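# Jolent finger set for the Oda wrist

Fits: Oda two-finger gripper, standard wrist and short wrist
Supplied as: matched pair, left and right
Finish: black, textured
Fixings: in the bag, with a spare pair of screws
Tool needed: the small hex key that came with your gripper

We love these fingers. The Jolent set is the one we reach for when an Oda arm has to work close to the floor, or in the gap beside a bit of furniture, and it's a pleasure to fit (a few minutes at the bench once you've done your first pair). The tips are rounded, so they slide up to things without digging in, and the long window down each finger leaves the wrist camera with more to look at than a solid finger would.

## What's in the box

- One left finger and one right finger, marked L and R on the mounting face
- 5 screws (four to use, one to lose under the bench)
- 2 thin shims, for older gripper bases with a bit of play in them
- A setup card with the closing check on it

If your shims are missing, look inside the folded card before you write to us. They're very good at hiding in there!

## Fitting a pair

1. Open the gripper fully, then switch off the arm and wait for the wrist light to go out.
2. Undo the old fingers one at a time and wipe the mounting faces with a dry cloth. Any grit left on the face will tip the new finger forward.
3. Offer up the left finger, start both screws by hand, and leave them slack. Do the same on the right.
4. Push the fingers together by hand until they touch, hold them there, and nip the screws up in turn, a little at a time.
5. Switch on, home the gripper, and close it at the slowest setting.

Don't lean on the hex key. Snug is enough, and a base with a stripped thread has to come back to Gretotlow for a new insert. We're quick with those, but you'll be without the gripper in the meantime.

Naledi Khumalo at our Gretotlow workshop has a neat way with step 4. She slips a strip of ordinary printer paper between the fingers before tightening and pulls it out afterwards. If it drags evenly from base to tip, the pair is true. If it catches at the tip, slacken the screws and try a shim behind the finger that leans in.

## Looking after them

Brush the texture out with a soft toothbrush at the end of a working day, paying attention to the inner corners of the windows, where carpet fluff gathers. Warm water and a drop of washing-up liquid will shift anything sticky. Take the fingers off the base first, and let them dry overnight before they go back on. Please keep solvents well away from them.

Check the screws after the first 3 hours of use and then monthly. New fingers do settle a touch, and a screw that has eased off shows up as a click when the gripper opens.

On our own arms a pair lasts more than 18 months of daily floor work before the tips go smooth. When you change one finger, change the other too. A fresh finger against a worn one closes off centre, and you'll spend an afternoon chasing it in software (we have).

## Small repairs

**Fingers close crooked.** Nearly always grit behind the mounting face. Take both off, wipe, refit.

**Gripper stops short of closed.** Home it again. If it still stops short, look for fluff in the slide under the base cover. The Du Plessis brush kit has a narrow brush that gets in there beautifully.

**Tip has a nick in it.** Leave small nicks alone. A nick that catches a fingernail will catch a sleeve or a cable too, so swap the pair.

**Camera picks up too much of the fingers.** Check that left and right haven't been swapped. It's easily done on the short wrist.

## The closing check

The wrist camera is the best gauge you have for this job, and it costs nothing to use. With the fingers closed and pointing away from the camera, look for a thin, upright slit between them and a clear view of the floor through both windows. If the slit widens towards the tips, go back to step 4. Run the check low down, in the sort of corner where the arm will be working, and take a moment over the leads before you move: a coiled cable running past the fingertips, or a plug lying loose by a table, wants shifting first. Then open and close a few times at slow speed, look at the slit again, and you're ready to go.

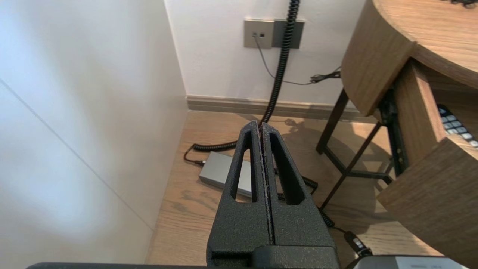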